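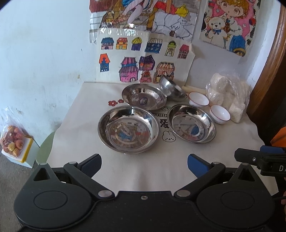
Most gripper comparisons I read are run on blocks and foam cubes. I think they should be run on dishes.

A shallow steel bowl has a thin rim, a slick surface and no good place to grab. A small porcelain cup forgives even less. Chopsticks lying on a cloth are hard in another way, as the fingers have to get down to the table without dragging the cloth along. A gripper that does well on cubes can do badly on all of these, and a score sheet full of cubes will not show it.

At Ulisau we compared 3 hand-held grippers, which we call Skinmont, Zaki and Uvar. Skinmont has the strongest motor and won every block test. On dishes it came last. It closed on a rim, the bowl tipped, and the operator had to start over. Zaki, with softer pads and a slower close, finished 8 more pickups out of 50 than Skinmont did. Uvar landed between the two and was the easiest on the wrist after about 2 hours.

I would not buy on closing force again. Pad material and the angle at which the fingers meet the table matter more for household work, and vendors seldom list either one. Buyers should ask for both.

Mirror-like steel is also a fair test of the camera. Reflections move when the hand moves, and our tracking was worse over polished bowls than over plain cloth. Any report that leaves shiny objects out should say so on its first page.

We repeat the test in December with new pads on Skinmont.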